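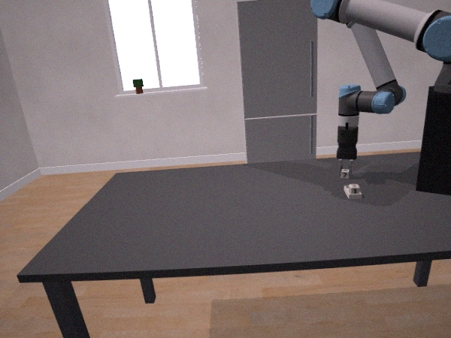
Rectangle on the wood floor after removing a mat — will it go away?

Floors and Carpets
Posted January 2022

Amirhossein Khosravi

Hello everyone. I hope this is the right section, I was not sure between Floors and Renting.

I rent an apartment in Sulport, on the second floor of an old building. The room where I work has a wooden floor in a light color. When I moved in, I bought a rubber-backed mat to put under my desk, because the neighbor below is an older lady and I did not want her to hear my chair all day. The mat was from Hosseinzadeh, the household shop near the station, and it cost 25 dollars. I was happy with it.

Last week I moved the desk to the other wall and lifted the mat for the first time in two years. Under it the floor has another color. It is paler in the middle, and near one long side there is a yellow area with a pattern of little squares, the same pattern as on the back of the mat. If I touch it with a finger, the pale part feels the same as the rest of the floor. The yellow part is a little bit sticky.

I have tried warm water with dish soap (only a few drops, and I dried it immediately), then a rubber eraser on a very small spot. The stickiness became less, the color did not change.

My lease ends in June and the deposit is 1,000 dollars, so you will understand why I think about this rectangle more than is healthy. I would like to know:

Is the pale part damage, or is it only the sun that made the rest of the floor darker?
Can the yellow pattern be removed without sanding?
Should I tell the landlord now, or first try to repair it?

I do not know if the floor is oiled or lacquered. The lease says only "wood floor, good condition." Thank you for reading, and sorry for the long text.

parquet_mum

You have two different problems and I would keep them apart in your head, because one is not serious.

The pale part is almost surely light. Many woods change their color when daylight reaches them, and the part under a mat or a bed stays as it was on the day you covered it. We had the same in our bedroom after we sold a big wardrobe. My husband wanted to call somebody. I said wait, and we opened the curtains and waited. After the first summer I had to search for the line. It did not disappear fully, but a guest would never find it. So open the blinds, do not put anything on it, and be patient. You have until June, and spring is a good time for this.

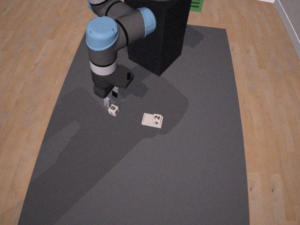

The yellow pattern is a reaction between the rubber and the finish of the floor. Something in the rubber moves slowly into the lacquer and colors it, and no soap will bring it out, so please do not rub harder. With a dark mat on a light plank floor, as in the picture, you have the strongest contrast already while the mat is lying there, and people do not think to look below it. I made it my habit to lift everything with a rubber back when I change the bed sheets. It takes one minute. If the floor has the same color on both sides of the edge, I put it back a little to the left or to the right.

To find out which finish you have, choose a place behind a door and put one drop of water there. Leave it for ten minutes. If the drop stays round and the wood under it does not become darker, it is probably lacquer. If the wood becomes darker, it is probably oil or wax, or a lacquer that is worn out. Dry it afterwards.

For an oiled floor you have a chance. You can clean the place with the soap that is made for oiled floors, let it dry, go over it very lightly with a white pad, and put thin new oil on. Then stay away from it for 72 hours, also with socks. I know, it is long. For a lacquered floor I would not do anything by myself in a rented home.

Amirhossein Khosravi

Thank you very much, parquet_mum, this is very clear. I made the water drop test behind the door and the drop stayed round. So I understand it is lacquer. I have opened the blinds and my plants are also happy.

hukbridge_tenant

just put the mat back lol. or a bigger one. landlords never look

oldvarnish

I would not follow the advice above me. When the apartment is empty, they look at the floor first, there is nothing else to look at.

I worked for a floor company in Hukbridge before I retired, and I have seen this yellow pattern very often, mostly under bath mats, exercise mats and the feet of washing machines. On lacquer the color is inside the layer and sometimes also in the wood below. Nothing that you wipe on will remove it. There are people on the internet who recommend acetone. Acetone will remove the lacquer and leave the yellow, and then you have both.

What can be done is to sand and lacquer the affected boards, from one end of the board to the other, not a rectangle in the middle of the room. If you sand only the rectangle you will see it forever. It is a job for a person who has the machine and who can match the gloss. Ask for a price for those boards only, in writing.

About the landlord, I would tell now. Write a short and polite letter, add photos taken in daylight, give the date when you lifted the mat, and say that you are asking for a price. In many places a change of color from the sun counts as normal wear and the tenant does not pay for it. A stain from rubber is less clear and depends on where you live, so call the tenant advice office in your town. Also look for your move-in papers. If there is a photo of that room, keep a copy in a second place.

And for the chair and the neighbor lady, you still need something on the floor. Good materials for lacquer are wool felt, cotton, or a woven carpet with an underlay where the package says it is safe for sealed wood. I have a felt one from Wamlow under my own desk and it is fine, although it collects every hair of the dog. Bad ones are black rubber, foam with no name, and everything that smells strongly when you unroll it. "Non-slip" on the label says nothing about the floor. 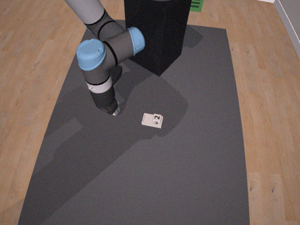 Dark gray mat on a light wooden floor.

One more thing about size. A large mat hides more and so it leaves a larger pale area later. Take one that is as big as the chair needs to roll, no more. And if the room has a lot of sun, turn it or move it a few times in the year, then the border becomes soft and the eye does not catch it.

Amirhossein Khosravi

Thank you, oldvarnish. I have found the move-in papers and there is one photo of the room, taken from the door. The floor is even in it, so it is not in my favor, but at least it is honest. I have written to the landlord this morning and she answered in a friendly way, she wants to come and see it before we decide on anything. Until then I work in the kitchen — the chair there has no wheels.

parquet_mum

Good that you wrote to her. Ask her if she knows when the floor was last lacquered. If it was long ago, she may want to do the whole room anyway, and then the question of who pays for a few boards is a different one. Please come back and tell us how the pale part looks in spring, I am curious if it goes as quickly as ours.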